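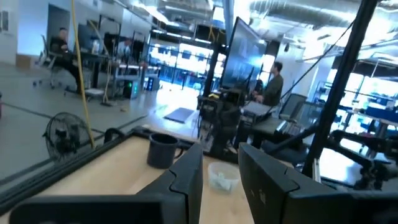

Department of Mechanical and Electrical Engineering, Ketwood College – Student Projects

Upkeep of a Two-Arm Tabletop Cell: Setup, Checks and One Repair
Project group: Frøydis Amundsen, Saulius Stankevičius, Joar Granström
Supervisor: Gudrun Sæther

1. Scope

The cell was handed over to our group in April with a working controller and no maintenance record. The task was to write a setup procedure, keep the cell running for the rest of the term, and log every fault. Control software is covered in the report by the Berge group and is left out here.

2. Mechanical setup

The arms are bolted to an aluminum extrusion frame that borders a wooden tabletop. All frame bolts were loosened, the frame was squared by measuring both diagonals, and the bolts were tightened again in a cross pattern. The bolts at the arm bases were marked with paint pen so that any rotation shows up at the morning check. Two marks had moved after the first week. Both bolts were refitted with medium threadlocker and have not moved again.

3. Zeroing

Each arm is driven to its rest pose and the joint readings are compared with the stored values. Any joint more than 6 encoder counts off is zeroed again. The procedure takes 45 minutes for both arms if no joint has to be redone. Zeroing must be repeated after any work on a wrist or gripper.

4. Cable fault, left arm

The left arm began to drop out during long moves. The controller log held 206 communication errors from one afternoon, all from the wrist joint. Frøydis Amundsen moved the joint by hand with the log open and found that errors came only near full rotation. The cable had been tied down too close to the connector, and the pull had worked one crimp loose.

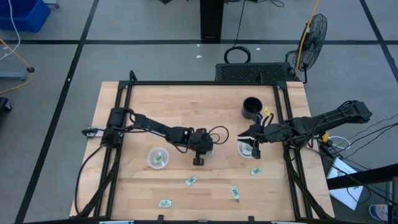 Cable slack at the wrist was set by trial after the connector had been re-crimped. A tie too near the joint pulls on the plug, and too much free length catches on the gripper. The routing we settled on leaves a loop that arches above the left wrist, clear of the fingers when the gripper points down at the table. The arm then ran 400 cycles of the cup and paper task with no errors in the log.

5. Gripper checks

Finger alignment is checked by closing each gripper on a feeler gauge. Reaching into a cup shows up misalignment early, as a finger that sits off center touches the wall on the way down. The right gripper needed one adjustment.

6. Open items

Spare wrist cables are on order from Lunden. The paint marks at the arm bases should be renewed at the start of next term. Joar Granström has the torque values and the zeroing file, and both will be added to the cell binder.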